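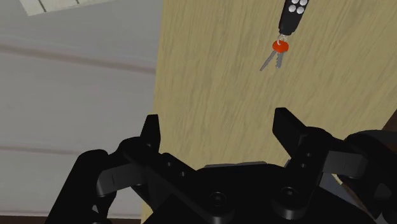
Stop Specifying Tabletops by Species

Last updated January 9, 2022

Most furniture listings describe a wooden top with one word: oak, ash, walnut. The word tells the buyer the color range and little else. It does not say how the boards were cut, how the grain runs relative to the long edge, or what the finish is. Those three facts decide how the top will behave in a dry room in winter, and I think sellers should be required to print them.

Consider cut first. A flat-sawn board moves across its width by close to twice as much as a quarter-sawn board of the same species. On a narrow shelf the difference is small. On a dining table it determines whether the fasteners need slotted holes. A buyer who replaces the legs on a Lekemley table has no way to learn this from the product sheet, which gives species, weight and load rating.

Grain direction is treated as decoration. Some makers now lay it on the diagonal for looks. I have no objection to the look, but a diagonal layout in solid stock moves unequally against both edges, and a frame sized for straight grain will not hold it square. Toàn Lã, who repairs tables in my building, keeps a rack of 11 tops removed for this fault. The species on them varies.

Finish is the worst documented of the three. "Natural finish" can mean oil, hardwax, lacquer or nothing. Oil can be renewed in a spot. Lacquer usually has to be sanded back across the full surface. I asked Fadinura which one they use on the Mai desk and received a care leaflet recommending a soft cloth.

The usual objection is cost. Lâm Quan argued in our July newsletter that small shops cannot afford another label. A line of text reading "flat-sawn, grain parallel to long edge, hardwax oil" costs a shop 20 seconds per listing. Dredov already prints one on the underside of its benches, in 4 mm type, and it has been enough for every repair I have done on them. I would accept the same line in the same place from everyone else.

Contact the editor | Copyright 2022 | Back to top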